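Beakers

A beaker is a plain cup for liquids, with straight sides, a flat bottom and usually a little spout. I think it's the most useful piece of glass in any lab, and I've washed enough of them to have opinions! This is my entry for the Curnstead home science pages, so it leans toward the kind of beaker you'd use at a kitchen table or in a school room.

Sizes. They go from tiny ones that hold a few milliliters up to big 1-liter ones and beyond. My own favorite is a 400 mL, because it fits my hand and I can stir in it without slopping (a 40 mL tips over if you look at it funny). The short, wide kind is called low form or Griffin. The tall, skinny kind is called Berzelius, and there are cone-shaped ones too, but I hardly ever see those.

Markings. Most glass beakers have lines and numbers printed on the side, often in white. White is lovely against something dark and kind of a pain with plain water – you end up tilting your head to find the line.
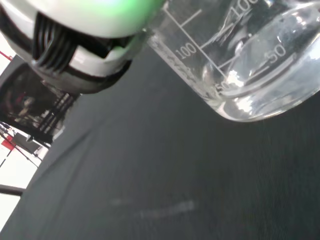

Bilal Khoury wrote in to say that I should be tougher about those lines, as they're only good to five percent or so on most beakers, and anyone making up a solution should reach for a graduated cylinder or a volumetric flask. He's right, and I've put that in now. Use the beaker for mixing and holding, and measure in something else.

Heating. Borosilicate glass can take a hot plate, soda-lime glass mostly can't. Check for chips first, and don't set a hot one down on a cold wet counter. I cracked a really nice one that way in January and I'm still mad about it.

Cleaning. Warm water, a drop of dish soap, a soft brush, then a rinse with distilled water. I dry mine upside down on a rack – paper towels leave fuzz.

See also: Erlenmeyer flask, graduated cylinder, watch glass.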